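Re: Benchtops and tea towels, Udville hall kitchen

Pavithra Iyengar wrote:
> Does anyone know what the timber bench should be oiled with? The tin
> under the sink has lost its label. Also I can't find lids for half the
> plastic tubs, and we have the Comorine lunch coming up in March.

Hi Pavithra,

It was food-grade mineral oil last time, bought in a 200 mL bottle. Wipe it on with an old tea towel, leave it 15 minutes and rub off what hasn't soaked in. Two coats will do it. I'd bin the tin if we can't tell what's in it.

The odd lids went into the cupboard in the meeting room when we cleared the drawers. Try the second shelf, behind the urn. Anything still without a match can go in the recycling.

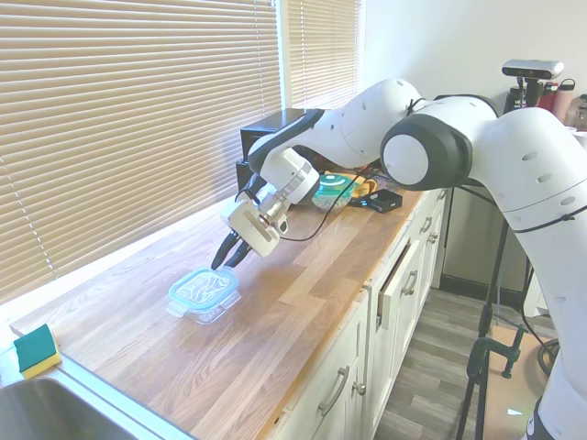
Oiling is easiest in the morning, before people start putting their shopping down. Do the end near the sink first - it dries out faster than the rest. The sponge with the green scouring side sits on the timber there, and I'd like it moved to a dish so it stops leaving marks. The clear tub with the light blue rim still has crumpled plastic film in it, so please empty that before you use it for the lunch.

I can bring more oil if you run short.

Obi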